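# Zodthorpe Swap Day: Your Questions

Swap Day is back in September and we can't wait! Read through these before you email us, then email us anyway if you're still stuck.
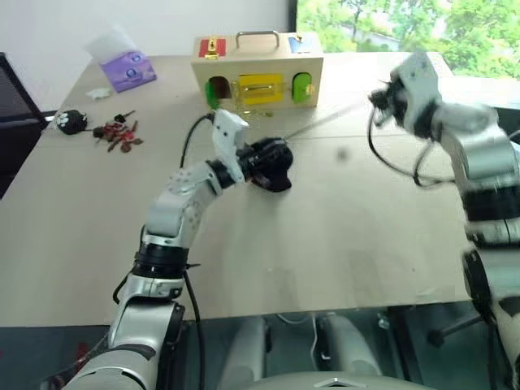
*Tabletop with a wooden box toward the back.*

**What is Swap Day?**
One long Saturday when people bring houseplants, cuttings and seeds and go home with different ones. Last year 1,421 plants changed hands, and a few of them were truly gorgeous (that variegated hoya!).

**Do I have to bring something?**
Nope. First-timers can take up to 2 plants without bringing any. If you do have a spider plant throwing out babies, pot a few up and bring them along.

**How does the trading work?**
You get a token for each healthy plant you check in. Spend tokens on any table, any time before 3 pm. Seed packets are free, help yourself.

**What can't I bring?**
Anything with bugs, anything dug up from the wild, and no mint in loose soil, please. Cacti are very welcome but wrap them well.

**Can I get help with a sick plant?**
Yes! Shota Wada is running the plant clinic again, and he loves a hopeless case. Bring a leaf in a sealed bag and leave the plant at home.

**Is there room for everyone?**
The Coltisora hall holds 200 at once, so there may be a short line at opening. It moves fast.

**Who do I contact about a table?**
Tetsuya Kubo handles tables. Tell him what you grow and whether you need to be near a window.

*Page updated April 12, 2018*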